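Ticket 891 – Kitchen faucet losing pressure, hot side only
Opened 3/15/19 by Poonam Goel
Status: closed

First entry. I'm putting this on the building board so whoever has the same Grilport pull-down faucet can save themselves some grief. The cold side runs great. The hot side started out fine in the morning and by lunch it was a sad little dribble, and it's been like that for days. I cleaned the spray head first because that's what every video says to do. Soaked it in vinegar overnight, poked the little rubber nubs, screwed it back on. Cold got a bit stronger, hot stayed the same.

Ravindra Bhatia asked me if the bathroom has the problem too. It doesn't! Bathroom sink and shower both have plenty of hot water, so I'm leaving the water heater out of this.

Second entry. Got under the sink with a flashlight. Hot shutoff valve was open all the way (I closed it and opened it again to be sure, and it's stiff but it turns). No drips. The supply line has a bend in it but I wouldn't call it a kink. I wiped everything down, got all the cleaning stuff out of the cabinet, and gave up for the night.

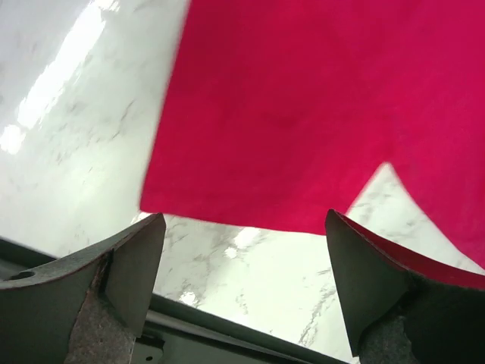 Is it safe to take the hot supply line off without shutting down the whole apartment?
As long as the shutoff under the sink closes completely, you can leave the main alone. Close it, open the faucet on hot, and wait until it stops running before you loosen the nut.

That was from Raimo Vainio, who has swapped out two of these. So I did it his way. Put the end of the line in a bucket, opened the valve a little, and wow – full blast, water up my sleeve. So the valve is good and the line is good, and whatever's blocked is inside the faucet itself.

Third entry. Called Grilport support. Waited 18 minutes, then got a really nice guy who wanted the model number off the underside of the base, where you basically need to be a contortionist. He said the hot side has its own cartridge inlet with a tiny screen, and he'd mail me a new cartridge. I asked if I could clean the old one in the meantime and he said sure, go ahead.

Taking the handle off was easy: pop the cap, one hex screw, lift. The retaining nut under it was another story. I tried pliers with a rag around the jaws and only managed to chew up the rag. Abhishek Kashyap lent me his big adjustable wrench and it came loose on the first pull.
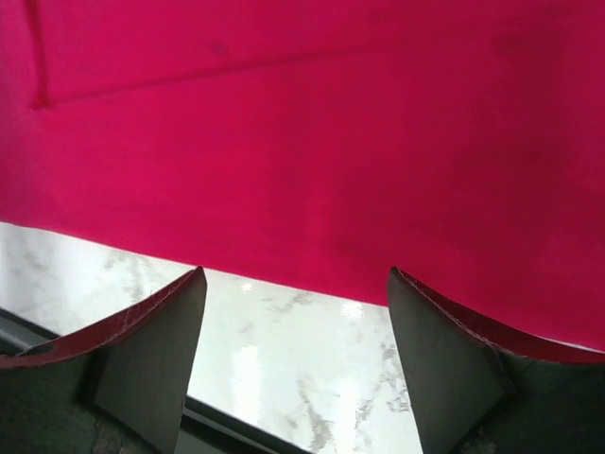 What should I do if the cartridge won't pull out once the nut is off?
Wiggle it side to side and pull straight up, without twisting hard. If it still sticks, let some white vinegar sit around the top edge for an hour and try again.

Needed the vinegar, two rounds. When it finally came out the hot inlet screen was packed with white grit, and the cold one had hardly any. Rinsed it, brushed it with an old toothbrush, put a little silicone grease on the O-rings and dropped it back in. Hot water is back – same as cold, as far as I can tell.

Last entry. New cartridge came and I've stuck it in the drawer as a spare. Will check the screen again in August. Abhishek, your wrench is by my door.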